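3.2 Sources and coding of protest events

The event catalogue covers the dispute over the renaming of Skundport, which the regional assembly proposed to merge with the neighbouring district of Cadden under the joint name of Cadden-Skundport. Events were drawn from two local newspapers, the assembly's published minutes and the notices of road closure issued by the district office. A gathering was entered as a protest event if it took place in a public space, if a demand about the name or the merger was voiced, and if at least one source gave a place for it. Petitions and letters were recorded separately and do not enter the counts reported below.

The search returned 1171 items. After the removal of duplicates and of reports that only repeated earlier coverage, 145 distinct events remained. Each event was coded for place, form, stated demand and police response. Where sources differed on the size of a crowd, the lower figure was kept. The largest event in the catalogue, the April march to the assembly building, is entered at 800 participants on this rule, although the organisers claimed a much higher number. 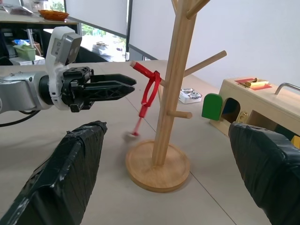
3.3 Form and location of events

Most events were small and stationary. Vigils outside the Skundport customs house make up the largest single group, followed by pickets at the assembly and slow marches along the harbour road. Blockades were rare, and all of them fell in the period between the first and second readings of the bill. Events in Cadden itself were fewer and started later, which is in line with the weaker attachment to the old name found there in earlier survey work.

Demands shifted over the period. Early protests objected to the loss of the name alone. After the publication of the Lashari report, which set out the transfer of the port authority's budget to the merged district, complaints about money and representation appear in a growing share of reports. We treat the report as a dividing point in the analysis, but note that the second reading was scheduled soon afterwards and that the two effects cannot be fully separated.

Police response was coded on a four-step scale running from no presence to the use of force. Force was recorded at 15 events, most of them in the evening and close to the assembly. The village of Skerkedis, which lies outside both districts but would have lost its polling station under the bill, saw several marches with no recorded police presence.
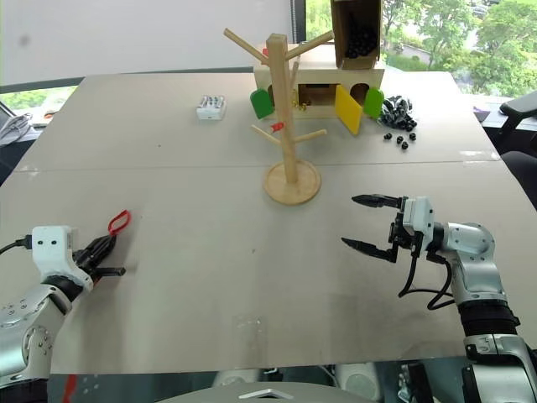 Figure 2. Two robot arms at a light grey tabletop; the gripper of the left arm holds a small red loop.

The scale does not distinguish between the dispersal of a whole crowd and the removal of single persons, as the newspapers seldom reported this in enough detail. For the same reason, arrests are coded as present or absent only. The models in Section 4 therefore use the scale as an ordered outcome and include the time of day, the form of the event and its distance from the assembly as predictors.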